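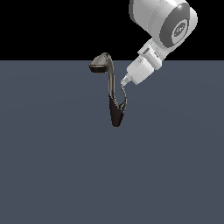

17 October 2019

Home late, feet killing me, writing this before I lose it all. Tea going cold already.

Follside guild challenge is due in February and I still don't have a border. Center medallion is done. Applique bits done except the two leaves on the left that I ripped off last night. Border — nothing. Three drawings, hate all of them.

So. Drove over to Dayana's after work with the whole thing rolled in a sheet. Traffic bad by the bridge. She had her design wall cleared for me, which was sweet, and we pinned it up and stood there eating crackers and not saying much. Then she says sawtooth. I said no. She said flying geese. I said I did geese on the last one and the points were a disgrace. She said nobody saw. I saw.

We ended up with plain strips, dark teal, narrow, then a wider one in the rust print. Held it up and it just calmed everything down. Annoyed I didn't think of it weeks ago. Teal I have. Rust I have a yard and a quarter and it needs more than that. Bolt was from the Vukport shop and they've been out since summer. Must call tomorrow and ask if the other branch has any, even a remnant. If not, the brick one with the little sprigs, but it's pinker and will pull pink next to the center.

Did the math on her kitchen pad. 17 blocks still to trim. 454 inches of binding if I keep the size as is, and I forgot to add for the corners so more than that. Binding cut at 2 1/4, not 2 1/2, learned my lesson on Consuelo's.

Speaking of. Consuelo Cortés called while I was driving, left a long message. She wants the baby quilt washed before she gives it and is scared of the red. I told her color catchers, cold water, and stay near the machine. Call her back!! She also asked if I'd teach the hand quilting morning again. Said maybe. I don't know. Last time I had 9 people and only two of them brought thimbles and I spent the whole morning threading needles. Liked it though. Liked the older lady with the feathers, her stiches were tiny, better than mine.

Sterkov machine is skipping again on the free motion. New needle, same thing. Cleaned out the bobbin case, wad of lint like a mouse in there. Rethreaded. Better for one row then skip skip skip. Might be the thread, the Âu cotton is pretty but it's linty and I think it doesnt like the speed. Try the poly tomorrow on a scrap before I blame the machine. If it's timing then it goes in to the shop and I lose two weeks that I haven't got.

Forgot my good rotary cutter at Dayana's. Also the sheet. Text her.

Basting — floor or table? Knees say table. She offered hers, the long one, if I come early and help move the chairs. Spray or pins, pins I guess, the spray gave me a headache in the last one and the batting shifted anyway. Need wool batting, there's half a package in the closet but not sure it's wide enuogh. Measure.

Tomorrow: call shop, call Consuelo, cutter, trim at least five blocks before supper. Leaves back on. Use the silk thread this time and the skinny needles, they're in the blue tin.

Too tired to iron. Bed.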